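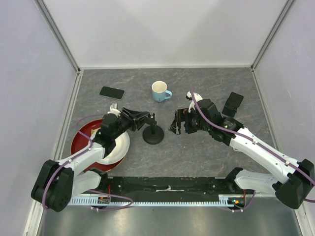
Catalina Sepúlveda

Figure 1. Two smartphones and a light blue mug on a grey stone-patterned tabletop.

4.2 Personal items at shared tables

Phones and mugs were the items people mentioned most often when asked what they carried between rooms (Figure 1). Of the 80 people who returned the form, 27 said they put their phone down on a work surface at least once an hour. Most of them did not think of this as breaking a rule. At Meden the written guidance bans food and drink but says nothing of phones, and new starters learn what is allowed by watching others.

The interviews gave a more mixed picture. Several staff said they used the phone as a timer and would need something in its place before giving it up. Others kept it close in case a school or a relative rang. Mugs were treated differently. People knew they should stay in the kitchen, and those who took them elsewhere tended to say so with some embarrassment. One technician at the Restrepo site told us the kitchen was two floors down and the tea was cold by the time she got back to it.

Asadi and Kowalchuk found much the same split in their earlier study of teaching rooms – drinks were seen as a matter of hygiene, phones as a matter of manners. Our answers fit that reading, although the wording of question six may have pushed people towards it.

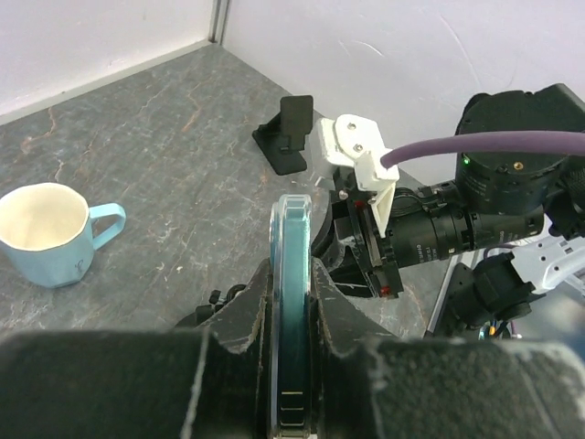 Catalina Sepúlveda

Figure 2. Blue-green gel in a clear plastic petri dish.

4.3 Labelling and ownership

The second group of questions dealt with dishes and other small containers (Figure 2). We asked who should throw out a dish that has no name or date on it. There were 40 answers we could use. The most common was the person who made it, which is of little help when the name is missing. A smaller group said whoever needed the space, and a few left such dishes alone for weeks.

Both sites had a fixed day for clearing shelves, but only Restrepo kept to it. Staff there put this down to the rota on the door. At Meden the last full clear-out before our visit had been in December.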